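How to move your contacts, messages and photos to a new Android phone

Last updated: 2023-04-05

When I changed my phone in December, I lost two years of messages because I believed that "backup is on" means "everything is in the backup". After this I wrote down the steps which I now follow every time. They are made for Android phones, and I tested them with a Trallden phone as the old one and a Cilleck phone as the new one. On other models the menu names can be a little different, but the order of work stays the same.

What you need

Both phones, charged to at least 60 percent. A Wi-Fi network which you trust. The password of your main account, written on paper or kept in a place that is not the old phone. A USB-C cable, if both phones have this connector. The cable is faster than Wi-Fi, and in my case the whole transfer took 35 minutes with it and 85 minutes without it.

Step 1. Clean the old phone

Open Settings, then Storage, and look at what takes the most space. On my phone it was videos from group chats. Delete what you don't want to carry with you. Please also empty the trash folder of the gallery, as deleted pictures can stay there for some weeks and still use the memory.

Uninstall the apps you have not opened for a long time. The new phone will try to download each of them again.

Step 2. Check where the contacts are saved

This is the step that most people skip. Open the Contacts app, go to its settings and find the list of accounts. Contacts can be saved in your online account, in the phone memory or on the SIM card. Only the first kind will appear on the new phone by itself.

If you have contacts in the phone memory, choose Export and save them as a .vcf file. Send this file to your own email address. It is a small file, even with 200 names in it.

Step 3. Make a full backup

Go to Settings, System, Backup. Press "Back up now" and keep the screen on until the process is finished. Then open the details and read the date next to each line. Contacts, call history, SMS and device settings should all show today. If one line shows an old date, press the button again and wait.

Chat apps usually make their own backup, separate from the one of the system. You must open every chat app and start it there. Write down the backup password if the app asks you to create one. Without this password the backup can't be opened later, and the support can't help you.

For photos I use the Trimitz desktop program, which copies the camera folder to a computer. Any file manager can do the same. Copy the folder named DCIM and also the folder named Pictures. After copying, open a few files from the beginning and from the end of the folder to be sure that they are complete.

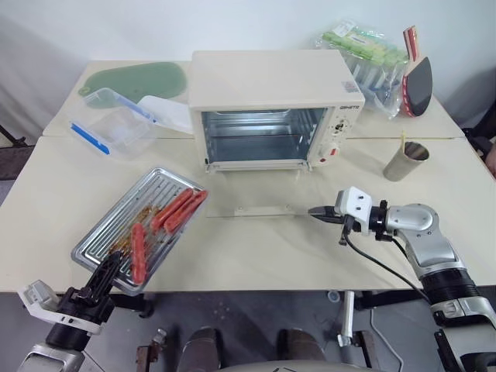 Toaster oven with the door down.

Step 4. Connect the two phones

Turn on the new phone and choose the language and Wi-Fi. When it asks if you want to copy apps and data, choose Next and connect the cable. On the old phone a message will appear; accept it. If you bought the phone from a carrier such as Geerts, there can be one or two additional screens with offers before this question. You can skip them.

Select what you want to copy. I recommend leaving out the device settings if the phones are from different makers. I copied them once, and afterward the new phone had a very strange sound volume and the wrong keyboard.

Don't use either phone during the transfer. An incoming call normally does no harm, but switching between apps on the old phone made my transfer stop.

Step 5. Check the new phone before you erase the old one

Look at these things on the new phone:

The number of contacts, compared with the old phone.
The oldest SMS message you can find.
The photo albums, including screenshots and downloads.
The chat apps. Restore each one when it offers this on the first start, as some apps offer it only once.
The two-step login app. Many of these don't transfer by themselves, and you need to use the export function on the old phone.
Your bank app. It will probably ask you to register the new device.

If something is missing

When contacts are missing, import the .vcf file from Step 2. When SMS messages are missing, check that the default messaging app is the same on both phones, then restart the new phone and wait some minutes. Messages can arrive slowly after a restore.

Keep the old phone for at least two weeks, without resetting it. After that, remove your account in Settings, take out the SIM card and the memory card, and only then choose "Erase all data".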